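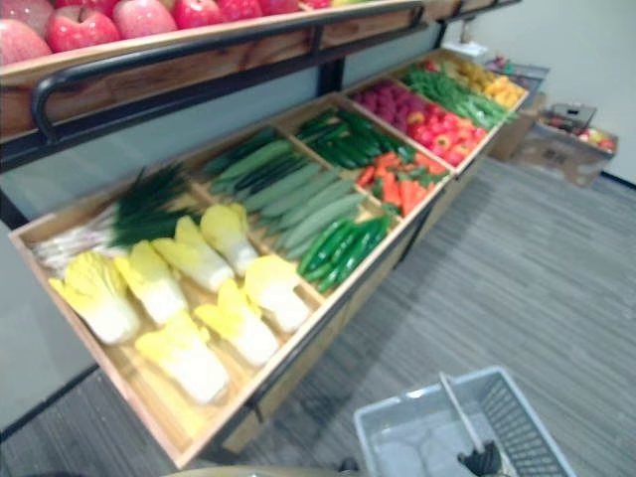
I went to the Fudley open day in Kinville expecting to be sold something, and I was. The flyer promised "the store of tomorrow, today," which should have warned me off, but I have written about grocery stores for long enough that I feel I ought to look at whatever people say will replace them.

Fudley fits out shops. They design the racks, the lighting and the route you walk between the door and the register. The day was set up as a tour through a mock store, with a talk before it and coffee after. The talk was given by Busisiwe Venter, who runs the design side, and she was better than her slides. Her main claim was that shoppers buy more vegetables when the trays are tilted toward them. How much more? She had a figure of 21 percent, from a trial at one store over the month of May. One store, one month, in spring, when people buy more greens anyway. I asked what the store next door sold in the same month. She said it was a fair question and that she didn't have the number.

The mock store was nicely built, I will give them that. Wood racks, black metal rails, everything at a height I could reach without bending. But fake cabbage doesn't wilt. It doesn't drip, bruise or leave grit in the corners, and those are the things a produce manager spends the morning on. I asked how long it takes to clean out one of the divided trays and got three different answers from three staff members, the longest being an hour.

Oratile Mahlangu, a grocer with a small place on the other side of town, was on the same tour. She liked the dividers and hated the price. A full wall of racks starts at 200 dollars a foot, and the Ornent lighting they recommend is extra. "I could hire somebody for that," she said.

The last stop was a checkout area where we were told waiting times had dropped by 60 percent. There was no line, and no shoppers to make one.

Coffee was good. Parking was free, but the lot behind the Kekana building fills up early, so use the side street.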